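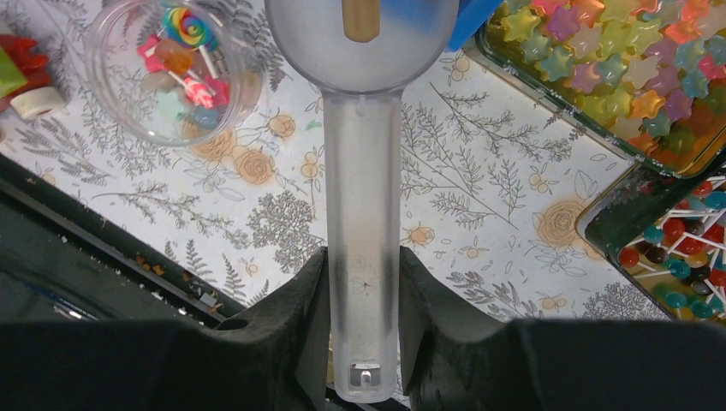 Turnutico Candy Sorting Kit, club edition, from Zedudau

I put this kit together for our school robotics club in Menmont and ended up selling it, so hi! You get 300 mini candies and stars, clear containers to sort them into, and a practice sheet for scooping and pouring. Arms aren't included (we run two on one rail, but one is plenty for beginners).

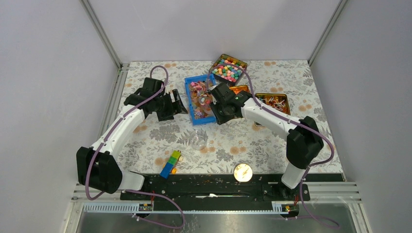
My students always want to start with the lollipops. Let them! The sticks tangle like crazy and they learn a ton about grip. Please keep the small pieces away from little kids, none of it is food.

Item no. 2715. Refill bags come in 2000 or 3000 pieces.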